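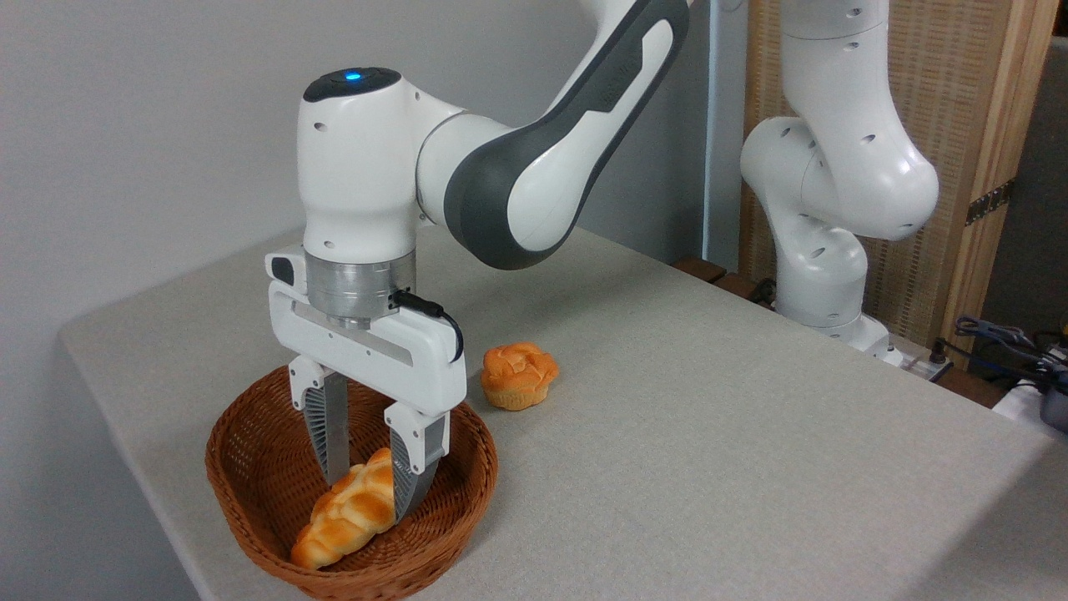 Projects > Ekby > Meetings > Minutes

Ekby demonstration gathering: minutes of the fortnightly meeting
May 5, 2020

Present: four from Mandomlow, two from Fostel on the line, one of them audible.

1. Minutes of the last meeting
Agreed, after the word "finished" was changed to "started" in item 3.

2. Where we are
The set stands at 2,129 demonstrations, all tasks together. Of these, 710 are bread into or out of the basket. Fostel asked whether that was a lot. Mandomlow said it was a lot of bread.

3. Rejected runs
83 runs were thrown out in checking. Most were operator pauses long enough for the learner to conclude that waiting is part of the job. A few had the wrong instruction attached, so the arm is told "take the bun" and calmly goes for the plait. It was proposed to keep these as a lesson in office life. Not carried. Fostel will relabel what can be relabelled and delete the rest.

4. Names of things
The round one with the knotted top has been written up as bun, muffin, roll and, in one afternoon's notes, "cake (?)". Long discussion. From now on it is "bun". The braided one is "plait". Operators who feel strongly may put their views in the comments field, which the loader ignores.

5. Grasping the plait
The Imai policy still tends to close on the rim of the basket along with the bread and lift both – efficient, in its way. More examples wanted with the plait lying at a slant and one end up towards the side, and with the fingers coming down part open. Operators to vary the approach between runs. Last month's batch was so consistent that the model learned one place on the table and nothing about bread.

6. Second arm
Two-armed tasks put off again. Fostel would like them before August. Mandomlow would like several things before August. The single-arm basket work is to be finished first, with another 100 runs, half of them starting with the bun outside the basket.

7. Instructions to operators
The sheet now runs to six pages and is being followed up to page two. To be cut to one. If a grasp slips, carry on and try again in the same run; recoveries are useful and we have hardly any, as everyone resets the moment it looks untidy.

8. Any other business
Fostel asked if the bread could be replaced with something more serious. Noted.

Next meeting in a fortnight, same link.

3 comments | 0 shares

This site uses cookies to remember your settings. Accept | Manage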